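Nilmini Paul
2021-10-08

**1/**
I have bought an air purifier. It is the height of a fourth grader and I now spend more time thinking about where it should stand than I have ever spent thinking about air.

**2/**
Background, for those who missed the spring: in March the place across the road started roasting coffee. Everyone said how lovely. It smells like coffee for a few minutes and then it smells like a toaster with a grudge, all morning, through closed windows.

**3/**
So I did research. By research I mean I read reviews until one in the morning by people who are much angrier about dust than I am. One man had returned his Kastaneo 2 times and was waiting on the third. He gave it four stars.

**4/**
I went with the Grulstead. It was on sale, and the reviews called it "fine," and I'm at the stage of life where "fine" gets my credit card out.

**5/**
The box said TEAM LIFT. My team was me and a bath towel. You put the towel under the box and drag it down the hall backwards, apologizing to the downstairs neighbors through the floor.

**6/**
Then the question of where it goes. The manual wants 11 inches of clearance on every side. I would like to meet the person in Requena Court apartments who has 11 inches of clearance on every side of anything. I don't have that around my bed.

**7/**
Attempt one was next to the couch. Very good for the air, very bad for conversation. You'd sit down and feel that a third person had arrived and was waiting for you to finish.

**8/**
Attempt two was the hallway. I walked into it in the dark, said "sorry," and moved it the next day out of shame.

**9/**
It now lives at the end of the white cabinets, by the outlet. White thing next to white things. My sister came over and didn't notice it until she went to lean on it, and it rolled.

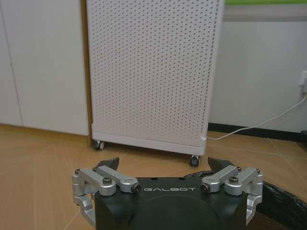
**10/**
About the casters. I made fun of them in the store. Who is taking their air purifier places? Me. I am. I roll it out to vacuum, I roll it back, I roll it an inch to the left, I go stand in the doorway and look, I roll it back the inch.

**11/**
What I can't do is get it straight. It's never square with the cabinets. I line up the front, the side's off. I line up the side, and now it looks like it's edging toward the door. I've stopped having people stand where they can see it.

**12/**
The light floor was a mistake too, but an older one. Every crumb reports for duty. When I roll the purifier out there's always a little outline of fluff where it was standing. The machine that cleans the air is sitting in a ring of dirt and I'm the one with the broom.

**13/**
A word about the holes. The whole front is little holes, rows and rows, and if you stare at them while you're on hold with the insurance company they start to swim. I was on hold for a while last week. I've seen things in there.

**14/**
They also need dusting. The salesman didn't bring that up. A cloth just skates across. The vacuum brush works if you go slowly, top to bottom, like you're grooming a very calm horse.

**15/**
Someone's going to ask so: yes, it has an app. No, I haven't installed it. It wants my location, and I feel that between us one of us should be the one who moves around and it's already too close to being a tie.

**16/**
Settings, as far as I can tell: one is silent and does nothing, 2 is a pleasant hum, and three is a regional airport. I cooked fish on Tuesday and ran it on three. Had to turn on the subtitles.

**17/**
Does it work? The mornings are better. The toast smell stops somewhere near the front door now and doesn't get as far as the bedroom. Or the roaster has changed beans. Or I've lost my sense of smell, which my sister raised as a possibility with more cheer than I'd have liked.

**18/**
A replacement filter costs nearly what I pay for a month of groceries, and the only shop that stocks it is out in Karncombe, past the tile warehouse. The manual says every six months. I've decided to read that as a suggestion, like the serving size on ice cream.

**19/**
Several people have asked if I'd recommend it. If you have a coffee roaster across the street and a strong towel, sure. Measure the spot first. I measured afterward, and it fit, and I've been taking credit for that ever since.

**20/**
Update: I've moved it an inch to the left.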